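Supply Chain Operations, Unit 7: Warehouse Slotting and Order Picking
Instructor: Danai Rallis
Handout revised May 11, 2021

Slotting means deciding where each item is kept. In most warehouses, walking between locations takes up more of a picker's shift than handling the goods. A good slotting plan puts fast movers close to the packing area, at a height between the knee and the shoulder.

Start with order lines, not units sold. An item that ships 50 to a carton may sell in large numbers and still be picked only a few times a week.
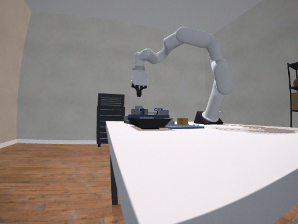 Figure 1. Robot arm over a group of parts on a white table.

Class case: Clestbridge

The Clestbridge warehouse stocks 2,674 items. Over the April study period, 299 of them made up most of the order lines, and 1,867 were picked less than once a week. The rest fall in the middle group. Fast movers were spread over every aisle, since items had been shelved in the order they were first bought. Lesia Vakulenko's notes on the case are in the course folder.

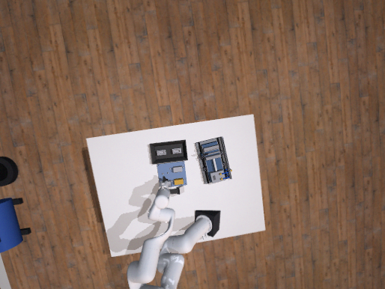
How often should a warehouse be re-slotted?
Review the fast movers every month and the full plan once or twice a year. Moving stock costs labor too, so leave an item where it is unless the saved travel will pay for the move within a few weeks.

Picking methods

Single order picking: one person collects one order. Simple to train, but a lot of walking.
Batch picking: one person collects several orders in a trip, and the goods are sorted during or after the trip.
Zone picking: each person stays in one area and the order is passed along or merged at packing.

Zone picking needs balanced zones. If all the fast movers sit in one zone, that zone sets the pace for the building. 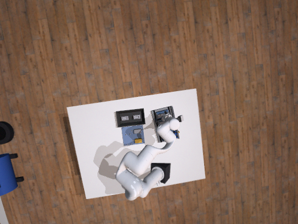 Figure 2. Robot arm and table from above.

For next class

Read the Pietrzak case and work out the travel distance for single order and batch picking. Use the aisle map on page 2 of the case. Send questions to King-fai Liu before the lab session.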